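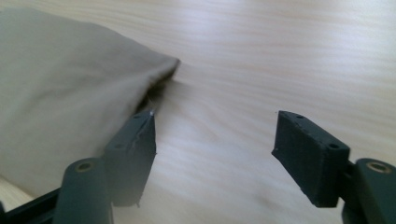
Hello, and thanks for stopping by! I'm Cinzia Morelli and I look after the day-to-day running of Ferri Supper Club, which has been feeding and befriending people in Paren for a good long while now.

We're a service club, the old-fashioned sort. We meet, we eat, we argue a bit about the raffle, and then we go and do something useful in the town. I joined after moving here from Tovitz, knowing not a soul, and by my second supper I'd been put in charge of the tombola (I still have it, if anyone fancies taking it off me).

Most of our work is close to home. We drive people to hospital appointments, we run the lunch table at the community hall, and every November we hold the Lantern Walk, when half of Paren seems to turn up in wellies. Last time it raised 1,436 pounds for the hearing clinic, our best yet! The bucket collection outside the station did very nicely too, although my feet took a week to forgive me.

We also have a twin club in Irkia, and every other year a group of us goes over for their convention. It's a big affair, around 3,000 delegates, with a parade of banners on the opening morning and far too many speeches after lunch. Five of us went on the last trip. We stayed in a small hotel by the tram stop, got lost on the way to the closing dinner and arrived in time for pudding. Their members come back to us in the years between, and we put them up in our own homes, so if you've a spare room do please shout.

Suppers start at 7 pm in the upstairs room at the hall, and there's a lift round the back by the bins. You don't need to be invited by a member, you don't need a tie, and your first two suppers are on us. After that it's pay as you go for the food, plus a small yearly subscription.

If you'd like to come along, or you know someone who could do with a lift or a hot lunch, leave a note at the hall desk with my name on it and I'll ring you back, usually the same evening.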